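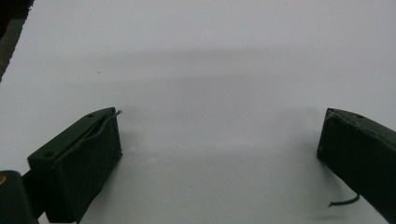
How often should you wipe down a white worktop?

After every job that touches it, and once more before you go home, with a damp cloth and whatever mild soap you already own.

That's the talk. I've been given until almost 11, so I will now say it again with more words.

[Pause. If they laugh, good. If they don't, move along quickly.]

OPENING

I look after the shared worktops at the Zinville workshop. When we moved in, everything was brown. Brown is a wonderful color for a work surface. You could lose a sandwich on it. Then Dong-geon Shin, who has taste, talked us all into white, and I voted for it too, so I have nobody to blame who isn't standing up here.

White shows you everything. Pencil, tea, glue, the side of your hand. That was the argument for it. It was also the argument against it, in the same meeting, in the same words.

[Ask: who here has white at home? Wait for hands. Ask who regrets it. Same hands.]

WHAT WE USE

Two cloths. One damp, one dry. Wipe with the first, dry with the second. People skip the dry one, and then they come and tell me the finish has gone cloudy.

Dish soap, a few drops in a bowl of warm water. We tried a spray that cost as much as lunch and it smelled like a dentist's waiting room. The bottle is still under the sink if anybody wants it. Please want it.

No scouring pads. I'll come back to scouring pads.

A matte top is harder to live with than a shiny one, in my experience. It hides reflections very nicely and holds on to fingerprints out of spite. You can't polish your way out of it either – rub one spot hard enough and you get a shiny patch, and now you have a matte worktop with a shiny patch.

[Water. Check clock. Should be at ten minutes. Will be at six.]

THE SCOURING PAD

In July somebody took a green pad to a ring of coffee on the long bench. The ring came off. So did the finish underneath it, in a tidy circle the exact size of a mug. We now put a mug on it. Visitors think we're very relaxed.

Jintana Rattanakul did the repair estimate for us. She got it down to 300 dollars for the one section, or 800 for the whole bench so that it would match. We bought the mug.

[Don't name who did it. They're in the second row.]

STAINS, QUICKLY

Pencil: a white eraser. Don't use the pink one, it leaves pink.

Tea and coffee: soap and water right away. If it's old, baking soda mixed to a paste, left to sit, wiped off gently. Gently means you get bored before you get tired.

Marker: a little rubbing alcohol on a cloth. Test it underneath the edge first. I know you won't.

Glue: let it set, then lift it with a plastic card. I use my old Gurcombe library card, which has been more use to me on this than it ever was at the library.

Turmeric: I have nothing for you. Put it in the sun and hope. We have a yellow thumbprint from a Wednesday potluck and I've grown fond of it.

KEEPING THINGS OFF IT

Most of the cleaning goes away if less stuff lives on the surface. We put up a shelf, and the stuff moved to the shelf, and then more stuff came and sat where the first stuff had been. So now the rule is that anything left out overnight goes in a tub by the door. The tub fills up in a week. I have personally fished my own glasses out of it.

Light helps too. If your lamps are even across the top, you see the crumbs before your sleeve does. If you've got one strong lamp at the end, half of your bench is a rumor.

[Cut this bit if running long. I have never run long.]

QUESTIONS THEY'LL ASK

Would I pick white again – yes, but a warmer one.

Does bleach work – on some tops, and on your shirt every time. Read what the maker says first.

Can you cut on it. [Look at them until they sit down.]

Leave the cloths on the front table for people to handle. Count them back in, there were four last time and I went home with three.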